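新闻稿
可即时发布

Olirgate公布家用织物折叠示范数据计划Plastura的中期进展
首批1,135条双臂操作示范已通过检查,数据集Analar将向大学与中小企业开放申请

Sandhu,1月25日——从事双臂机器人学习研究的Olirgate公司今日公布Plastura计划的中期情况。该计划的任务是收集由人操作机器人折叠衣物的示范,并将这些示范整理成一个可以用于训练的数据集,名称为Analar。到目前为止,已有1,135条示范通过全部检查并进入数据集。首个正式版本的目标为2,000条。

Plastura计划在公司位于Sandhu的工作室进行。操作员通过遥控装置带动两支机械臂,完成铺开、对齐、翻折、压平和移放等动作。系统同时保存头部相机与腕部相机的画面、各关节的位置、夹爪的开合程度,以及操作员发出的指令。每一条示范由一件衣物的一次完整处理组成,从夹爪第一次接近织物开始记录,到操作员确认结束为止。

“衣物对机器人来说是比较困难的对象,”Plastura计划负责人Nelli Hakala表示,“一个杯子被拿起来以后还是同样的形状。一件T恤被拿起来以后,它的形状每一刻都在变化,有一部分会藏到另一部分的下面。我们希望学习系统见到很多这样的变化,包括操作员自己也要想一想才能继续的那些时刻。”

关于示范的内容

Analar目前使用109件衣物,主要是短袖T恤,另有衬衫、薄毛衣、儿童上衣和毛巾。衣物有不同的尺码、颜色和厚度,一部分有印花,一部分没有。其中38件不用于训练,只用于最后的测试。这38件从计划开始时就被单独登记,操作员不会用它们录制训练示范。Olirgate认为这一安排对使用者很重要:如果一个模型只会折叠它见过的那件T恤,它在实际的家庭或洗衣房中没有多大用处。

颜色的选择也经过讨论。白色台面上的白色衣物,边缘在画面中很难分辨;颜色鲜明的衣物则比较容易。团队决定两类都要录制,并且在说明文件中写明每件衣物的颜色和材质标签,让使用者可以自己决定如何分组。较早的方案曾经打算只用浅色衣物,后来被放弃。

衣物开始时的状态分为三种。第一种是平铺,袖子和下摆大致展开。第二种是揉皱,操作员把衣物抓起后从不高的位置放下,不作整理。第三种是半成品,衣物已经折过,但边缘没有对齐,或者有一层翘起。第三种状态在公开的数据集中比较少见。Hakala解释说,机器人在工作中遇到的正是这种情况:它折了一次,结果不理想,然后需要决定是继续压平,还是打开重新折。

“如果数据里面只有顺利的过程,机器人在第一个错误以后就不知道怎样做了,”她说,“所以我们请操作员不要隐藏自己的修正。折歪了,就在同一条记录里把它改好。这样的记录我们保留,并且加上标签。”

为此,Plastura的标注规则把“修正”列为一个独立的动作段。标注人员在时间轴上标出修正开始和结束的位置,并从一份固定的清单中选择原因,例如抓取滑脱、两层同时被夹起、袖口翻入内侧、左右不对称,或者台面位置不合适。清单之外的原因用文字填写,每个月汇总一次,必要时加入清单。一月的汇总中,新加入的一项是“下摆卷边”。

双臂配合与视角

折叠动作需要两支机械臂相互配合。常见的做法是一侧夹爪压住织物,另一侧夹爪提起边缘并移动。压住的一侧看上去没有做什么,可是如果它过早离开,整件衣物会随着另一侧滑动。Plastura因此要求两侧的数据必须同时保存,时间戳使用同一个时钟,任何一侧出现缺口,这条记录就不能通过检查。

视角的安排同样服务于这个目的。头部相机负责整体关系:衣物在台面的什么位置,两支手臂各自在哪里,下一步向哪个方向折。腕部相机则很接近织物,能够看到褶皱、翘起的边角以及夹爪与布料之间的距离。腕部相机的缺点是视野会被夹爪本身遮挡一部分,而且手臂移动时画面也跟着移动。两种视角合在一起使用时,模型可以在一个视角看不清楚的时候参考另一个。
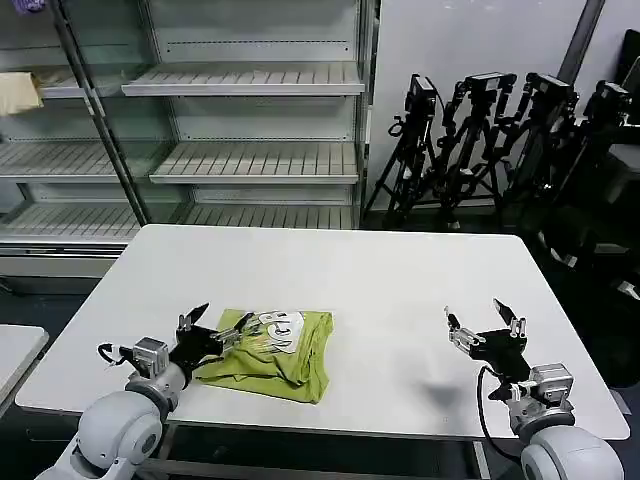
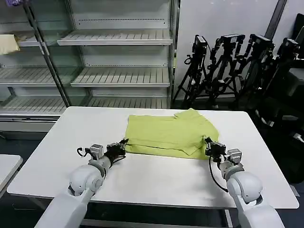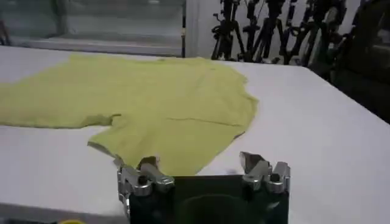
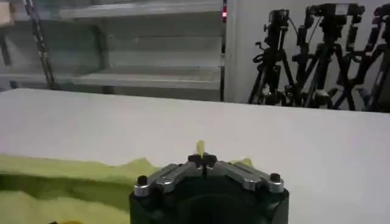
Plastura计划的作业台与黄绿色织物。前两幅可见两支机械臂,后两幅为腕部相机画面。

负责采集系统的工程师Shivam Dubey介绍,团队在初期对腕部相机的安装角度作过多次调整。角度太低,画面大部分是夹爪;角度太高,则看不到抓取点。现在采用的角度是一个折中的结果,夹爪出现在画面下方,台面和织物占据中间部分。

“我们当时很想把夹爪完全移出画面,觉得这样更干净,”Dubey说,“训练之后发现这样并不好。模型需要知道手指在哪里,也需要知道手指和布的边缘之间还剩多少距离。把夹爪留在画面里以后,抓取边缘的表现比较稳定。”

数据集也保留了环境中的自然变化。背景里的物品没有被遮盖或者后期删除,台面上的影子也保持原来的样子。团队在文件中建议使用者不要把画面裁剪得太紧,因为台面的边缘对于判断衣物是否会滑落有帮助。对于希望使用裁剪画面的研究者,Analar提供每台相机的标定文件和处理脚本。

操作员的训练

进行示范的操作员来自不同的背景。有的人曾经在服装店或洗衣房工作,对织物很熟悉,但是没有使用过遥控装置;有的人是工程专业的学生,能够很快学会控制手臂,但是平时自己叠衣服并不讲究。公司认为这两类经验都有价值,所以没有规定唯一的折叠方法。规定的只是结果:衣物折成大致的长方形,主要的边缘对齐,印花如果有的话朝上,最后放在台面上指定的区域内。

新操作员首先学习安全规则和停止按钮的使用,然后用一条毛巾做练习。毛巾只有四个角,没有袖子,适合用来习惯两手的动作如何传到机械臂上。之后练习T恤,先从平铺状态开始,再到揉皱状态。练习阶段的记录不会进入数据集,不过操作员可以与指导人员一起回看,讨论哪里停顿太长,哪里用力过大。

工作时间方面也有明确的安排。遥控操作要求长时间集中注意力,疲劳的时候动作会变得粗糙,记录的质量也随之下降。每位操作员在连续录制一段时间后必须休息,由另一位接替,休息时间照常计算工资。操作员不按照录制的条数领取报酬。Hakala表示,公司曾考虑过按条数支付,但担心这会使大家只挑选容易的衣物,并且跳过修正的步骤。

“有一位操作员折衬衫的顺序和我完全不同,她先处理领子,我总是最后才看领子,”Dubey说,“我原来认为她的方法比较慢。看了记录以后,我自己在家里也改用她的顺序了。”

每条记录会附有一个不含个人信息的操作员编号,使研究者能够比较不同人的操作习惯。操作员的姓名、声音和影像不包括在公开的数据中。如果画面中意外出现人员,该段画面在检查时会被标出,整条记录退回处理。

检查的步骤

一条示范从录制到进入数据集,需要经过自动检查和人工检查。

自动检查在录制结束后立即进行。程序会核对每台相机的画面是否连续,关节数据有没有跳变,夹爪指令与夹爪实际位置的差别是否在允许范围之内,文件是否完整。没有通过的记录会给出原因,操作员可以决定是否用同一件衣物再录一次。Dubey的团队最近缩短了这一步的等待时间,操作员在整理下一件衣物的时候就能看到结果。

人工检查由两位标注人员分别进行。他们看头部视角和腕部视角的同步画面,标出动作段,填写开始状态和结束状态,并判断结果是否达到要求。两人的判断不同时,由第三位有经验的同事决定,决定的理由写入备注。这些备注也会随数据集一起提供。Olirgate注意到,关于“衣物是否已经折好”这个问题,人与人之间的意见有时差别很大,尤其是软而薄的面料,边缘很难完全平直。

没有达到结果要求的记录不会被自动删除。只要数据本身完整,它们会被放入一个单独的部分,标明为“未完成”。本新闻稿中提到的1,135条不包括这一部分。公司认为未完成的示范对于训练判断成功与否的模型有用,但是它们不应该与合格的示范混在一起,以免使用者误用。

初步的训练结果

Olirgate已使用Analar的一部分数据训练了一个内部模型,目的是检查数据格式和标注是否合用。公司现在不公布成功率。Hakala说明,目前的测试规模有限,测试用的衣物虽然没有在训练中出现,但仍然是在同一个工作室、同样的照明条件下使用的。在完成其他地点的测试以前,单独给出一个数字容易引起误解。

她可以说明的是一些定性的观察。模型处理平铺的T恤时动作比较连贯,处理揉皱的衣物时常常在寻找袖子的阶段停留。加入带有修正标签的示范以后,模型在抓取滑脱后更愿意再试一次,而在此之前它往往会带着空的夹爪继续后面的动作。毛衣仍然是困难的类别,原因之一是夹爪容易同时夹住前后两层。

“我不想说这个问题已经解决了,”Hakala说,“毛衣我们需要更多示范,可能也需要另外一种手指。指尖的材料和形状正在讨论,可是如果现在更换,前面的数据和后面的数据就不一致。第一个版本里我们不会更换。”

开放方式

Analar首个正式版本达到2,000条后,将向大学、公共研究机构和中小企业开放申请。大学和公共研究机构用于非商业研究时不收取费用。中小企业可以申请评估许可,评估期结束以后再商定商业使用的条件。申请者需要简要说明使用目的、数据保存的地点以及负责人的联系方式。

在正式版本之前,公司会先发布一个小型的样本包,其中包括每种开始状态的示范、完整的标注、相机标定文件、读取程序和说明文件。样本包无需申请即可下载,目的是让使用者提前确认自己的软件能不能读取这些文件。说明文件有中文和英文两个版本,两者内容如有不同,以英文版本为准,公司也欢迎读者指出中文版本中不清楚的地方。

数据按照衣物分组存放,每件衣物有一张登记卡,写明类别、尺码、主要颜色、材质标签、是否有印花,以及它属于训练部分还是测试部分。使用者可以按登记卡筛选,例如只选择有印花的T恤,或者只选择从揉皱状态开始的记录。每条示范都可以追溯到录制时使用的软件版本和标定文件。

公司提醒申请者,Analar记录的是一种特定的双臂配置。把数据用于其他手臂或其他夹爪时,关节数据不能直接使用,需要自行转换。Dubey的团队正在准备一份以夹爪位置和方向表示的版本,转换工作会容易一些,但该版本是否能与首个正式版本同时提供,现在还没有确定。

后续工作

接下来的录制将以衬衫、薄毛衣和儿童上衣为重点,使各个类别的比例更加平衡。儿童上衣尺寸小,两支夹爪在折叠时距离很近,操作员需要特别注意避免碰撞,速度也会相应降低。团队同时计划改变台面的高度和灯光的方向,并在登记信息中增加这两项内容。

公司还希望邀请外部的研究小组对标注规则提出意见。有兴趣的小组会收到一份标注手册和一组没有标注的记录,可以用自己的方法标注以后与Plastura的结果比较。比较的结果由双方共同讨论,经同意后写入说明文件。参加的小组不需要拥有自己的机器人。

关于Olirgate

Olirgate是一家研究双臂机器人操作与示范学习的公司,工作室设在Sandhu。公司开发遥控采集软件、数据检查工具和用于柔软物体操作的学习方法。Plastura是公司在家用织物方面的示范采集计划,Analar是该计划产生的数据集。

媒体联系
Olirgate新闻与合作事务组
采访Nelli Hakala或Shivam Dubey,请提前与新闻组约定时间,采访可以使用中文或英文进行。
参观工作室的申请须写明参观人数和是否需要拍摄。录制进行期间,参观者请在作业区标线以外停留,并将手机调为静音。

——完——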